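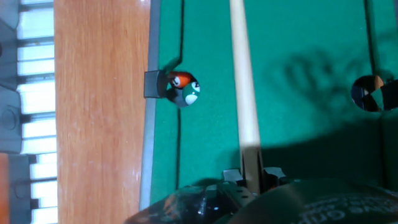

Cue and green felt, small table.

Pomuvthorpe Small Table Pool Club – Minutes of the Winter Meeting
Feb 11, 2022 | By Tapio Lappalainen
3 comments | 14 shares

We got going late again, mostly my fault, as I had the only key to the back hall at Kikano and had gone home for my glasses. Good turnout all the same, and a big thank you to whoever brought the almond cake!

Minutes of the last meeting. Read out by me and agreed, with one change. I'd written that we lost the away match at Brallport "badly" and there was a feeling in the room that "narrowly" was closer. I've changed it to "lost."

Money. We have $162 in the tin after paying for the hall. That's better than I expected, seeing how much chalk we get through (where does it all go?). The hall rent stays the same until August, and then Kikano would like to sit down with us and talk about it. I said I'd go along to that. If anyone else wants to come, please tell me well ahead so I can let them know how many chairs.

House rules. This took up most of the evening. For anyone who missed the fall season, the trouble is that small tables don't play like big ones, and our rules were copied years back from a full-size league. On a table this short the break scatters everything in a blink, and a ball that hops the rail ends up under the radiator. We talked through what to do about that. In the end we agreed that a ball off the table on the break is a re-rack with no penalty, and any time after that it's a foul and your opponent gets the cue ball in hand. I was against the first half of that and I'd like it written down, so I'm writing it down.

Then there was the question of two shots after a foul. Some of us grew up with two shots, some with ball in hand, and I don't think anybody has ever changed sides in the history of the game. We had a show of hands and ball in hand carried it. There was some grumbling by the coffee machine but I believe everyone is still speaking. 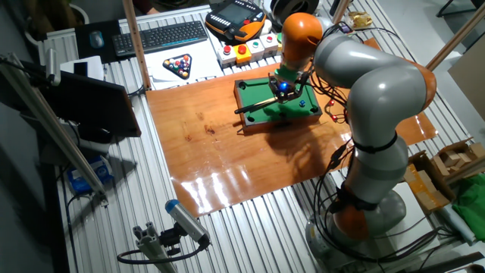 Which brought us on to cue length. The visitors from Brallport like the short ones, and fair enough, their room has a wall right behind the head of the table and a long cue would go through the plaster. Our own players mostly want something longer because it feels more like the real thing. The new wording is that you may use any cue you like so long as you don't swap in the middle of a frame, unless the tip comes off. I asked what happens if the tip comes off on purpose and was told to stop making trouble.

Felt and upkeep. Please, please brush before you play and always in the same direction. I know I go on about it. The cloth on the oldest table is getting thin around the spot, and Nimri has quoted us about 80 dollars to re-cover it, fitting included. There was a long side talk over whether we could do it ourselves with a staple gun, and I have seen what we did with the dartboard, so I asked for a vote. Nimri gets the job. I'll ring them and find out how long we'd be without the table.

Drinks stay on the shelf. Not on the rail, even for a second.

Spring tournament. We'll run it as groups of four this year, with the top two in each group going through to the knockout. Last year's ladder was fun but it dragged on so long that people forgot who they were supposed to be playing (me included – sorry again). Frames are best of three in the groups. The semifinals and the final will be longer if the hall is free late enough, and I'll know once I've spoken to Kikano.

Brallport would like to send players too. I said yes on the spot and then remembered I was meant to ask you all first, so I asked, and it was fine.

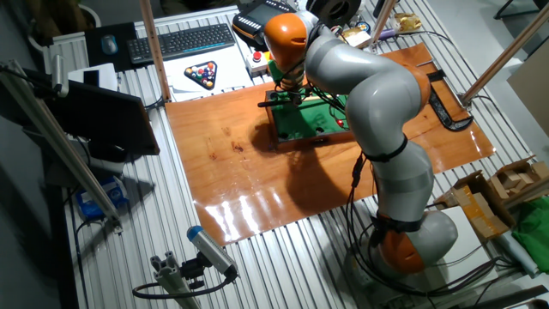

One member wanted to know whether juniors would be in the same groups as the grown-ups, and said the younger ones had been knocked out so fast last time that they'd spent the rest of the day eating chips. I thought that was a good point. We settled on a separate junior group, and anyone who wins it can go into the main knockout if they want to.

Any other business. The lost property box has a gray scarf, a single glove and somebody's reading glasses in it (not mine, I checked). The scoreboard pen has dried up and I'll get another. We also had a chat about practice nights and whether to keep part of the evening for beginners. Most people liked the idea, but it needs someone to run it, so have a think and let me know before the next one.

I'll put the new house rules up by the door once I've typed them out. Meeting closed when the cake was finished.

3 comments | Share this
Contact the club through the desk at Kikano, Pomuvthorpe
© Pomuvthorpe Small Table Pool Club | Back to top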